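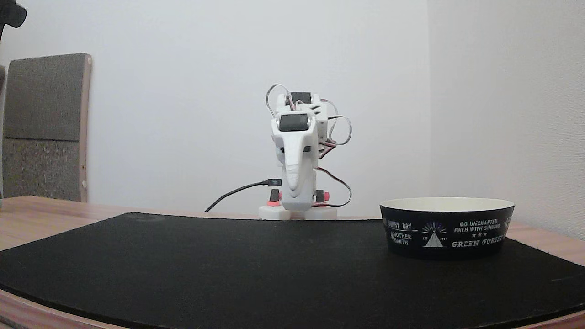

WORKSHOP VISITS

An afternoon at the Onholm shared workshop

The Onholm workshop opened its doors on 15th July, and I went mainly to see the Joseph build. Joseph is a small tabletop robot arm with 3D-printed parts and hobby servos, put together by members in the evenings. Work started last November.

The print log by the door lists 458 hours of printer time, including failed parts. The upper bracket was redrawn after it split along the layers, and the long fingers took several attempts. Members sanded the final set by hand with Sandix 600 grit. The cables are still in loops while the joints are being adjusted, and will be tied down later.

Visitors stand at the side of the table and can ask questions at any time. The task being worked on is simple to explain: pick up a small block and put it in the bowl. 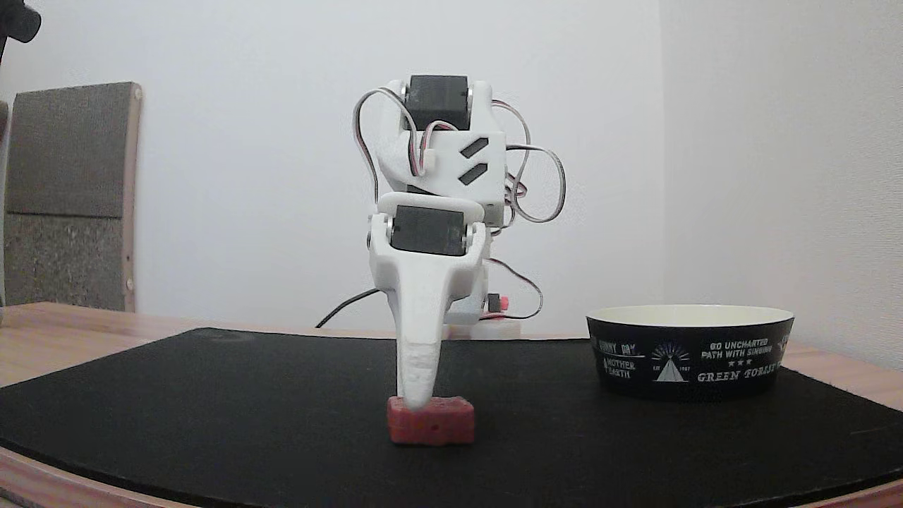

Fingertip on the block, with the bowl to the right.

Most of the talk was about grip. The members want the fingers to close without pushing the block away, and they change the approach angle a little between runs. The control program is called Urnine and was written in the workshop. It keeps a record of each joint position, so a bad run can be looked at afterward.

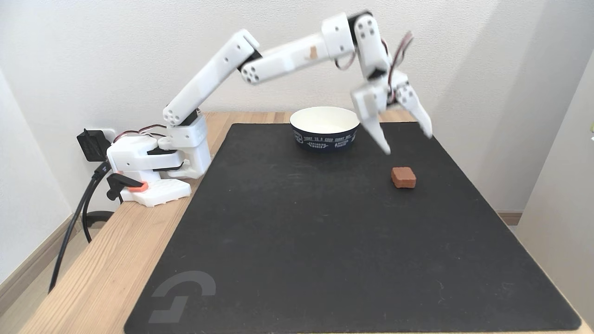
The next job on the list is a stiffer wrist, followed by a cover for the wiring. A second arm is planned if there is money for servos. Entry was $2, paid at the door, and parking is behind the building. The stairs are steep, so use the ramp on the yard side if you are bringing anything heavy.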